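Automation Equipment Planning
Unit 6 handout: Building the budget for a manipulation cell
Instructor: Nizar Chamoun

Read before the lab session. Bring the worksheet from Unit 5 with the task statement filled in.

1. Scope of the unit

Unit 5 dealt with choosing a task. Unit 6 deals with the purchase list that follows from it. The case used throughout is a research cell for pick-and-place with a multi-finger hand. The same method applies to a packing station or a test bench.

2. Start from the task statement

A usable task statement names the part, the start position, the end position and the tolerance. "Handle small parts" cannot be priced. "Grasp a cube in a tray, lift it and return it to the tray" can be. Every line on the purchase list should point back to a word in the statement. A line that points to nothing goes on a separate sheet headed Deferred.

3. Cost groups

Group A, capital items: arm, hand, controller, main computer.
Group B, structure: tables, frame rails, brackets, casters, guarding.
Group C, connection: power supplies, adapters, signal cables, network cables, cable covers, strain relief.
Group D, task items: trays, blocks, spare parts to be handled.
Group E, recurring: service contract, replacement fingers, software renewals, calibration.
Group F, labor: assembly, wiring, safety review, operator training.

Students usually price Group A in detail and enter one guess for the rest. Groups B and C contain many small lines and are often ordered in a hurry at retail price. Price them line by line.

4. Worked case: the Cinditz cell

The Cinditz cell was planned as a bench setup with one arm and one hand. The first draft of the list had 17 lines. The list at closeout had 212. Most of the added lines were in Groups B and C, and few of them were expensive by themselves. The draft allowed $3000 for structure and cabling together, and that sum was committed before the second table was ordered.

Three entries from the closeout review:

Cable length was taken from the floor plan, in straight lines. Runs go down a table leg, across the floor and up again. Measure the path and add slack for the wrist at full reach.

The hand was quoted by Azar without its connector cable. The cable was a separate part number with a lead time of 30 days. The arm stood idle for that period while the service contract was already running.

The safety review was booked after delivery. It should be booked when the purchase order is released.

5. Comparing quotes

Two integrators, Nevico and Stitico, quoted on the same cell. The Nevico quote was lower on its face. It left out mounting hardware, freight and training. With those added, the two totals were close enough that delivery date decided the matter.

Before comparing totals, put both quotes in the same form:
- List every item in Groups A to F, including those the vendor left blank.
- Mark each blank as excluded, included elsewhere, or unknown.
- Send the unknowns back to the vendor in writing.
- Enter your own estimate for each excluded item.
- Compare only after no unknowns remain.

Ask both vendors the same questions on the same date. Keep the answers with the quote.

6. Task items

Group D is small in cost and large in effect. Trays and blocks set the height of the grasp, the clearance for the fingers and the contrast available to the vision system. Order at least two colors of tray and more than one material of block. Record the supplier and part number, as a reordered tray with a different rim height may require the grasp to be set up again.

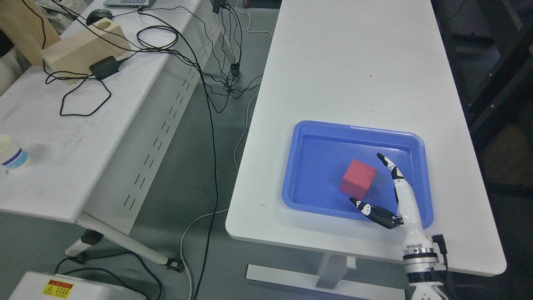 Cube and tray work with the multi-finger hand.
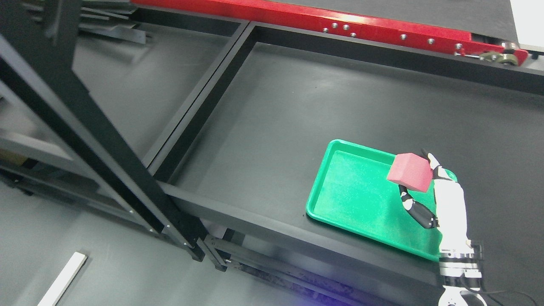 7. Contingency and timing

Carry contingency as its own line. Do not spread it across the groups, where it cannot be tracked. Release it only against a written change to the list, with the group letter noted.

Plan orders backward from the date the cell is needed. For a start in March, long-lead items in Group A go out first, and Group C is ordered with them. Group E starts on acceptance, not on delivery, if the vendor will agree to it. Get that term in the contract.

8. Assignment

Prepare a full purchase list for your Unit 5 task, sorted by group. For each line give quantity, unit price, source of the price, lead time and the word in the task statement that it supports. Attach the Deferred sheet. Prices taken from a catalog page need the page reference. Verbal prices are not accepted.

Lists with an empty Group C will be returned unmarked.

Next unit: acceptance tests and payment milestones.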